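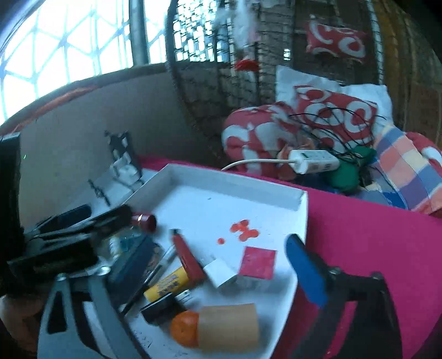
*Small items in a white tray.*

## Report on a Visit to the Ruddock Wedding Fair

On 8 January 2019 our planning office attended the trade day of the Ruddock Wedding Fair, held in the exhibition hall at Zellbridge. The fair brought together 32 exhibitors, most of them venues, caterers and rental firms from the county. The purpose of the visit was to review suppliers ahead of the September bookings.

### Venues

Dirkasia presented its renovated barn and garden site. The main room seats 617 guests, well above the needs of most of our couples, but it may be divided by a folding wall. Staff confirmed that outside caterers are accepted and that music must end at eleven. The site fee does not include chairs.

### Rentals and linens

Nustus showed table settings in ivory, sage and slate. The firm holds 4000 napkins in stock and delivers within the county at no charge on larger orders. Its standard package for a seated dinner is priced at $349 and covers linens and glassware only. Breakage is billed separately after the event, and we have asked for those terms in writing.

### Talks

Two short talks were given in the afternoon. The first dealt with rain plans for outdoor ceremonies and was well attended. The second, on vendor contracts, began late and left little time for questions.

Parking at the hall was limited. Members of the office attending the next trade day should use the lot behind the station.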